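Gift wrapping line is going automatic, what happens to us?
Forum: Workplace and Shift Talk
Started by decha_k, 2019-01-26

decha_k wrote:
Hello all. I work in the gift department of Jerden, a mail order company. We are 25 people in the normal months and more in November. Last week the management informed us that a wrapping machine from Pirnari will come in the summer. It can make 204 boxes in one hour. A good wrapper makes maybe a tenth of this.
They say no person will lose the job, but the work will "change in nature". I would like to hear from people who already passed through this. Please excuse my English, I write slowly but I check it.

packing_imelda wrote:
We got a Benano machine two years ago. Nobody was fired, that is true. But when people left, they were not replaced. Ask your boss about that, and ask for the answer on paper.
The work itself, I miss it. Before, I was talking with my neighbor at the table all day. Now I feed boxes and wear ear protection.

dexpad59 wrote:
I will disagree a little. My wrists were finished after eleven years of hand wrapping. The machine took the square boxes, I took the odd ones, and I sleep better. Not every change is against us.

packing_imelda wrote:
@dexpad59 I am glad for your wrists. But how many people at your place do the odd ones now? At mine it is two.

dexpad59 wrote:
Four. Before it was nine. OK, I see your point.

decha_k wrote:
Thank you both. The odd shapes are what I wanted to ask next. We have round tins, bottles, and one customer who sends teddy bears. The Pirnari man said that the machine does only boxes, "for now". I did not like these two words.

hung_ta wrote:
The two words are correct, I am afraid. I am with Thaweesak, we work on the "for now" part. People wear a glove with sensors and fold paper, and the motion of the fingers is recorded, so later a robot hand can learn from it. Paper is very difficult for a robot. It bends, it slides, it remembers the old fold. We have 3,000 recordings and I would still not give it a bottle.
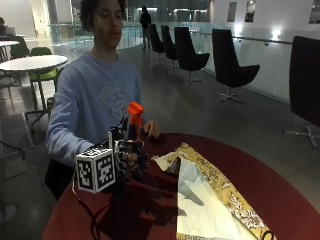 Sensor glove on the right hand, left hand bare. Gold floral paper.

packing_imelda wrote:
So the wrapper teaches the robot that takes the table. Do these people get paid more than for wrapping?

hung_ta wrote:
They are paid by the hour, a bit better than packing work. They do not get anything later if the robot is sold. I think this is a fair thing to complain about, and I have said so inside the company also.

dexpad59 wrote:
Can you feel the paper with that thing on? I crease with the side of my thumb. With so much hardware on the fingers I would tear every second sheet.

hung_ta wrote:
You become slower, yes. In the first days people tear a lot. The white cube with the black patterns is for the cameras, so they know where the hand is, and it bumps into things until you are used to it.

kwesi_e wrote:
I was shop steward when our line was changed. Decha, my advice is this. Ask for the training on the machine before it arrives, and ask that it is offered to the oldest wrappers first. At our place the young ones got it and the others were left with sweeping and labels. Also ask who owns any video or recording of your hands. We did not think about it then.

decha_k wrote:
The question about recordings is new for me, I will write it on my list. I am 59, so the part about the oldest wrappers is also for me. We have a meeting with the management next month and I will tell here what they answer.

packing_imelda wrote:
Please do. And bring a colleague with you, so two people hear the same answer.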